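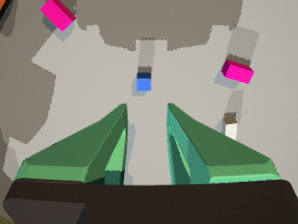
Colored blocks on a pale tabletop.

Saturday, March 23, 2019

I canceled the vegetable box from Dindwood this week. I had been getting it every other Friday since September, and most of it was good, but there are only 2 of us and we could not keep up with the cabbage. The last one is still in the fridge.

For now I'm going to the Pultholm market instead. I bought leeks, a bag of small yellow potatoes, parsnips and some 300 grams of mushrooms. Csenge had told me to get there before nine for the eggs. I got there at ten and there were no eggs.

The leeks and potatoes went into soup on Thursday. I used too much pepper, but Bart had two bowls. The parsnips I roasted with a little honey and mustard, and they took 52 minutes, longer than the recipe said.

Next week I want to try the rye bread from the stall by the gate. If anyone has a way to use up cabbage that isn't slaw, leave it in the comments.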